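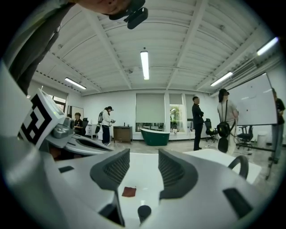
Orarik Hand-Held Gripper Kit
For recording manipulation examples without a robot arm

Product overview

The Orarik kit allows an operator to record examples of manual tasks for use in training a robot policy. The operator holds the gripper, performs the task, and the kit stores the video, the finger opening, and the position of the tool in a single file. The recordings may then be used to train any arm fitted with the matching Orarik end piece.

The kit is developed by Hosoda and supplied to universities, technical institutes, and company laboratories. Support for customers in Europe is provided by Venau.

What is supplied

Gripper body, white, with two dark gray ribbed finger pads (fitted)
Wide-angle camera
Marker cube with mounting bracket
Head-mounted unit with adjustable strap
One pair of spare finger pads
Charging dock and cable
Carrying case
Printed quick-start guide and calibration sheet

Specifications

Weight of gripper, with camera: 598 g
Recording storage: internal, removable card
Charging: by dock only
Operation: left or right hand
Fingers: parallel motion, trigger operated

Finger pads

The pads are made of a soft compound with a ribbed inner face and a thick outer rim. They are intended for light household and bench objects, including flat items picked up from a smooth surface. Pads should be replaced when the ribs show wear or when the rim begins to separate. Recordings made with worn pads should not be mixed with earlier recordings of the same task.

Working with several operators

More than one kit may be used in the same room. Each marker cube carries its own code, and the software will refuse to start a session if two kits report the same one. Operators should keep the cube uncovered and avoid long sleeves that may fall across it.

The reference collection supplied with the software was recorded at Prullwood under the direction of Takumi Sakamoto. It contains 1,910 examples covering 252 tasks, and includes failed attempts, which are labeled as such. Customers may use the collection to check their own training setup before recording new material. Notes on labeling were prepared by Nele Ruppert and are included with the download.

Calibration

Calibration is required at the start of each session and after any change of pads. Place the calibration sheet on a flat surface under even light, close the fingers fully, and follow the spoken prompts. If the result is reported as "poor," clean the lens and repeat.

Warranty and service

The gripper body and camera are covered for 2 years from delivery. Finger pads and straps are treated as consumable parts and are not covered. Units returned for service should be sent in the original case, with the storage card removed.

Ordering

Orders are accepted from registered institutions. Units ordered now are scheduled to ship in October. Requests for quotations, including orders of several kits, should be addressed to Mayu Ikeda, Institutional Sales, Hosoda. Technical questions may be directed to Sabina Matubbar at Venau.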